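3.2 Messbecher als Ordnungsaufgabe

Verschachtelte Messbecher gehören zu den dankbarsten Gegenständen, die ein Haushalt für Fragen der Ordnung zu bieten hat. Jedes Teil hat seine eigene Größe, fast immer auch seine eigene Farbe, und trotzdem nimmt der ganze Satz kaum mehr Platz ein als sein größter Becher. In der Teilstudie Branda haben wir 278 Aufräumvorgänge aus 71 Haushalten ausgewertet, und kein anderes Küchengerät hat uns so viel Freude gemacht! Abbildung 4a zeigt einen Stapel, bei dem der violette Becher unten sitzt und die Ränder der übrigen als schmale Farbschichten darüber liegen. 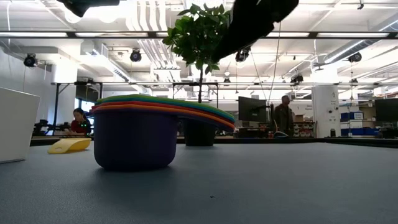 Seite zuletzt geändert: 23. März 2019

Abb. 4. (a) Gestapelte Messbecher vor einem kleinen Topfbaum, links daneben ein gelbes Kunststoffteil. (b) Einzeln liegende Teile in Blau, Hellgrün und Gelb auf der Arbeitsmatte.

Auffällig ist die Rolle der Griffe. Im Stapel weisen sie gemeinsam nach rechts, und genau diese gemeinsame Richtung lässt einen Satz aufgeräumt wirken, lange bevor man die Reihenfolge der Größen prüft. In den Interviews der Carrasco-Reihe wurde das immer wieder erwähnt: Ein verdrehter Griff stört mehr als ein fehlender Becher. Wir führen deshalb die Griffrichtung als eigenes Merkmal, neben Schachtelung und Vollständigkeit (vgl. Abschnitt 2.4).

Auch Pflanzen werden in unserem Schema mitgeführt, und zwar als feste Nachbarn. Wer einen Tisch ordnet, richtet sich gern an etwas aus, das ohnehin stehen bleibt - ein Topf mit dichtem Laub eignet sich dafür wunderbar. In Abb. 4b steht die Pflanze hinten in der Mitte der Matte. Die gelbe Schaufel liegt auf der linken Hälfte, das blaue und das hellgrüne Teil liegen nebeneinander. Eine solche Verteilung kodieren wir als »offen«, auch wenn zwei Teile bereits Nachbarn sind. 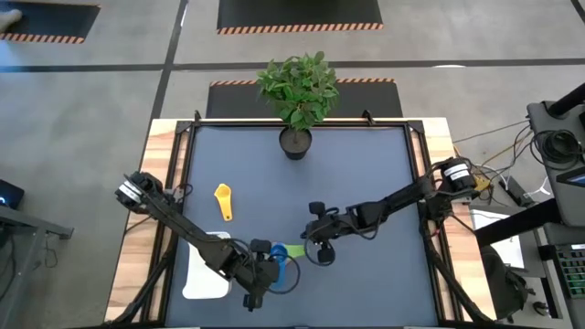
Ab wann gilt ein Satz Messbecher als aufgeräumt?
Maßgeblich ist die Schachtelung: Alle zum Satz gehörenden Becher müssen ineinander stecken, und die Griffe dürfen höchstens 10 Grad voneinander abweichen.

Diese Schwelle stammt aus der Vorstudie Tullance mit 50 Vorgängen und hat sich im Oktober auch bei losen Löffelsätzen bewährt. Für Sätze mit Ring gilt sie nicht, die behandeln wir in Abschnitt 3.3 getrennt.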